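News > Student Programs > Robotics

FOR RELEASE 12/18/20

Grurkberg Student Robotics Club Advances to Firnley Finals

GRURKBERG — The Grurkberg Student Robotics Club will send 11 members to the Firnley Challenge finals in February. The club placed first in the household tasks division with a score of 203.
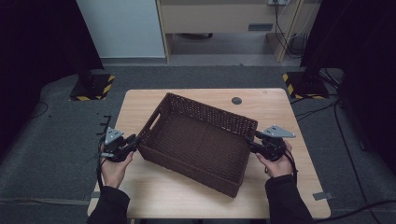

Members have logged 60 hours of practice this term on two-handed lifting and carrying. Equipment funding was provided by Dremell — the club's sponsor for the second year.

Related
Tsang Hall Lab Extends Evening Hours
Firnley Challenge Names 42 Finalist Teams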